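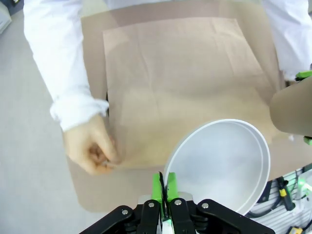

Fig. 1. White bowl, kraft paper and a flat paper bag.

Packing and Reuse — Project Report
Lorne Boychuk, 29 September 2025

Aim: find out if plain brown paper is enough to pack household stuff for the Sandhu move. No bubble wrap. Started in August, ran late.

Method: kraft paper down first, item on top, roll, tuck the ends. Bags flattened and used as a second layer. 3 rounds per item. Bowls were easy to wrap but the rims need extra — our first try was to thin there.

Flower pots are harder. Wide top, narrow bottom, paper slides off. Stuffing the inside frist helped. Used 20 sheets total, kept the offcuts.
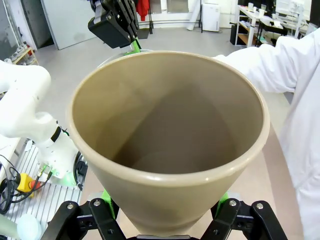
Can the same paper be used again?
Mostly the big sheets, if they get smoothed out flat and any torn ends are trimmed.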